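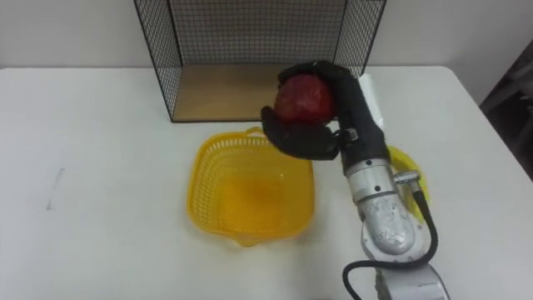 Re: [seed-swap] Tomatoes for short summers

Parveen Mohmand wrote:
> Has anyone grown Swati this far north? I have 2 packets
> and don't want to waste them. Also, when do you all start
> your seeds?

Parveen, yes! Swati did great for me last year, even with our cool nights. I start mine in April on a heat mat, and I pot them up as soon as the second set of leaves shows. Bury the stems deep - they root all the way along and you get such sturdy plants. 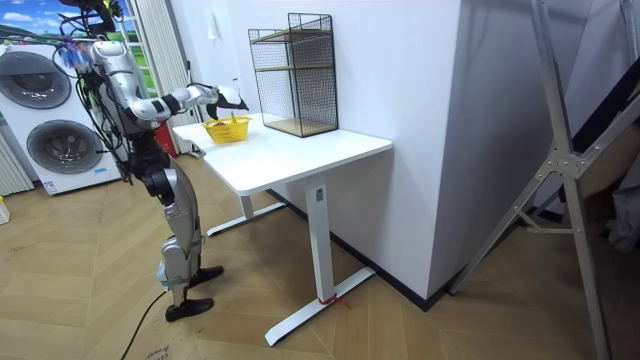
Yellow basket on the white table

My other favorite is Prirkier, a stubby little plum that cooks down into the best sauce I've ever made. It's fussy about water early on, so go easy until it flowers. Tetteh Ametepe gave me my first seeds and I've saved my own ever since. I have 239 left and I'd love to share them - just write to me off list with your address.

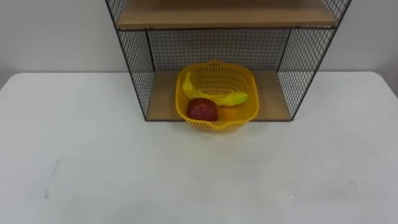
Mesh shelf unit, wood board near the top

Does anybody have a good way to keep fermenting seeds from smelling up the kitchen?

Happy sowing!
Kalkidan Beyene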